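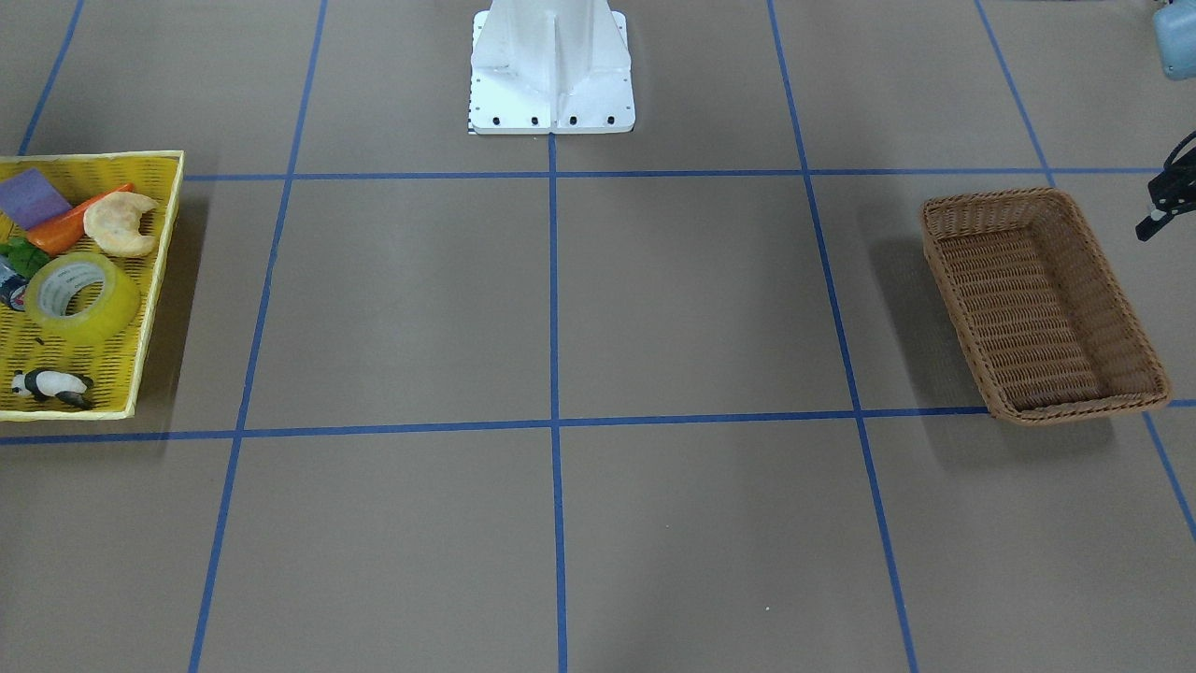 The taped work surface at the Durkstead site, with the yellow tray on one side and the wicker basket on the other.

Durkstead workshop moves to remote teaching for two-arm sorting

2021-04-04

Vimaston has changed the way it teaches its two-arm robot to move mixed household items between containers. Operators at the Durkstead workshop now guide the arms by remote control from a desk in the next room. Until now they stood at the robot and moved each arm by hand.

The task is simple to state. The robot must take an item from a shallow yellow tray on the left of the work surface and put it in a wicker basket on the right. The items differ a good deal in shape and stiffness, and include a sponge, a toy carrot, a roll of packing tape and a small panda figure. No fixed grip suits all of them.

Wai-kit Tam, who leads the teaching work, said hand guiding had given good paths but poor grips. "When you hold the arm you feel its weight, and you correct for that. You do not feel the item. Most of our failed runs came from closing the jaws too early on something soft."

Under the new set-up the operator holds a pair of hand controllers supplied by Hostach. Each controller sets the position and angle of one gripper, and a trigger sets the jaw opening. The link runs over a wired network inside the building. If the signal drops, both arms hold their last position until the operator releases and presses the trigger again.

A teaching session lasts 23 minutes, followed by a break. Each item is shown to the robot 14 times, with the tray and basket shifted between runs. Blue tape divides the surface into large cells, and the session sheet gives the cell and rough angle for each container. The basket is often set at a slant to the tape so that the arms do not learn a single approach.

Joint angles, jaw opening and video are stored together for every run. Runs in which an item is dropped are kept but marked, and are left out of the first round of training. Chiamaka Babalola, who prepares the data, said the marked runs would be used later to teach recovery moves.

"A dropped roll of tape can end up on its edge or flat, and the arm has to come in differently for each," she said. "We would like a few of those shown properly before we ask the robot to try them."

Remote control has its own costs. New operators need two days of practice before their runs are accepted, and they tend to move more slowly than they did by hand. Depth is the main difficulty. The fixed camera gives a clear view across the grid, but it is hard to judge from it how far the jaws are above an item. Vimaston has added a second screen showing gripper height as a plain number in millimetres.

Five operators have been trained so far. The control software was written by Hashmi, which also maintains the session records. A version that lets one operator hand a single arm to another during a run is being tested and is due at Durkstead in July.

Hand guiding will stay in use for setting the rest positions of the arms and for checking reach after maintenance.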